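27 Jun 2019 — pitch notes, Worlow ground

Pulled 2 cores from the Hartley end goalmouth. Thatch still thick, water sitting on top. Moisture 65 at the six-yard box, way to high. Centre circle fine.

Line marker clogging again. Flushed nozzle, swapped filter. Ran the touchline twice, second pass OK.

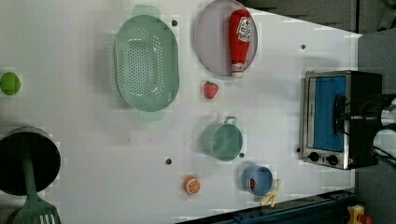

Wullisell Grounds Notebook

Under-12s have the far half tonight, first team stays off till the goalmouth drains. Brusgate want the friendly moved to August — fine by me, gives the seed a chance. Sand order: over 100 bags, need 15 of them at the Hartley end first. Check net clips, left post. Mower blades still not sharpend.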